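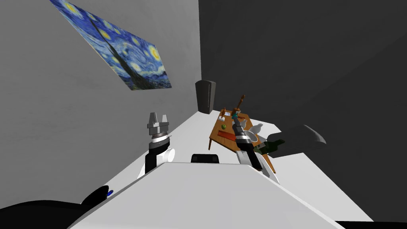 Writing and Testing a Rule Sheet for a Simulated Two-Arm Robot

Project report, Jafarzadeh Group, Wendport

1. What the project was

Our course asks each group to pick one part of robot work and improve it. Most groups picked a task, like stacking or pouring. We picked the rules. Our lab at Wendport had a folder of simulated trials from earlier groups, and when we tried to reuse them in May we found that we could not compare one with another. One group counted a pick as a success when the gripper closed. Another counted it only if the object was still held at the end of the trial. Some reset the room between trials and some carried on from wherever things had ended up.

So our goal was a short rule sheet that any student group could follow when running table tasks in the simulator. We wanted it to fit on 2 pages. We then ran 100 trials under it to see which rules held up and which ones people skipped.

2. The setup

All work was done in simulation, with a two-arm robot with parallel grippers at a wooden table. The room has plain light and dark walls, a white floor, a cabinet in the corner and a print of The Starry Night on the wall. The table holds a mix of things: an apple, a long red-orange tray, a bowl, some pale vases and several smaller items. We call this room Warna, after the name of the scene file, and we used it for every trial.

We kept the room fixed on purpose. An early plan was to change the walls and the table between trials, but then we would have been testing the room and the rules at the same time.

The view is from high up, looking over the robot's body toward the table. This matters for some of the rules below. From that angle an arm that reaches across the table hides part of what is under it, and an object behind the wrist can be hard to judge by eye.

3. Where the rules came from

We read the safety notes that our course gives out for the real arms, and the notes left by the earlier groups. A group from Skarnbridge, who use the same simulator, also sent us their checklist. It was longer than ours ended up being and had a lot on file naming, which we mostly left out.

The real-arm notes did not carry over well. Many of them are about people: keep hands out of reach, know where the stop button is, have a second person present. In simulation nobody gets hurt. But we decided to keep some of the habits anyway, because students move from the simulator to the real arms in the second half of the course. If you spend weeks sweeping an arm through a table leg with no penalty you get used to it.

4. The rules

Before a trial
- Write down the task in one sentence, including which object and where it should end up.
- Write down what counts as success before starting. Do not change it afterward.
- Reset the scene from the saved file. Do not put objects back by hand.
- Say which arm is working. The other arm is parked off the table with its gripper open.

During a trial
- One arm over the table at a time, unless the task needs both.
- Slow down within reach of anything tall or narrow.
- If an arm hides the target, do not guess. Read the object's position from the simulator.
- Any contact with an object that is not part of the task is logged, even if nothing moves.

After a trial
- A held object must stay held for 3 seconds to count.
- Keep failed trials. Mark them, and do not delete them.
- Fill in the log before starting the next one.

The parked arm rule caused the most argument. One of us thought it wasted time, because the idle arm could be moving into place for the next step. We kept it since most of our accidental contacts in practice had come from the arm that was supposed to be doing nothing.

5. What happened in the trials

Of the 100 trials, 16 broke at least one rule. The most common problem was the log. People ran a few trials in a row and then filled in the log from memory, and two entries did not match the recordings. The next most common was resetting by hand after a small knock - it is faster to drag an apple back than to reload the file.

Nobody broke the rule about deciding success first. We think that is because the log form has a box for it at the top and will not open a trial without it.

The rule about slowing down was followed, but in different ways. It does not give a speed, so each person picked their own. This is a fault in our rule sheet and not in the people using it.

6. Limits

We wrote the rules and also did all the testing, so we already knew what each line meant. A group who had never seen the sheet might read it differently. We also used only one room and one robot. Tasks with both arms made up a small part of the trials, so we can't say much about those rules.

We did not try any of this on the real arms.

7. Changes for the next version

- Give an actual speed limit near tall objects.
- Make the log form refuse a new trial until the last one is filled in.
- Add a reset key, so that reloading is as quick as dragging.
- Write a separate short section for two-arm tasks - who moves first, and what to do if both arms need the same space.

The Skarnbridge group has agreed to try the next version in their own rooms. We will pass on the log form and the scene file along with the sheet.

Jafarzadeh Group, Wendport | Student project reports | Contact | Copyright the authors | Back to top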